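Stemport Student Robotics Program
Support Log: Manipulation Bench, Picture Frame Task

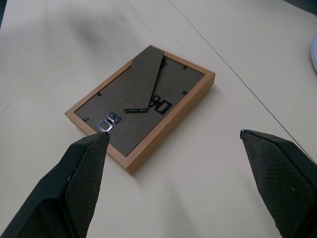 Page 7 of 11

Opened: Tuesday, May 2, 2023
Reported by: Liam Bickerstaff, student team lead
Assigned to: Sheila Dunmore, bench supervisor
Status: Open, pending retest

Problem as reported
The team's program is required to lift the easel stand on the back of a picture frame. With the frame lying face down and turned diagonally on the table, the left finger arrives at the silver loop of the lower-left bracket. The stand is folded flat against the backing board and is not reached.

Findings
The wrist view was reviewed with Reece Kershaw. The left fingertip is touching the loop while the right finger is over the table beside the frame. The target point had been taught with the frame square to the table, and the program applied no correction for rotation. The seam between the table panels had also been entered as a reference edge. It should not be used for this purpose.

Action taken
1. Taught target deleted and frame angle added as an input.
2. Approach speed reduced from 230 to 100 in the settings file.
3. Seam reference removed.

Outstanding
Jabari Barasa will repeat the run with the frame at several angles. Students are reminded that the retaining clips are not to be used as contact points. The ticket may be closed only by the bench supervisor.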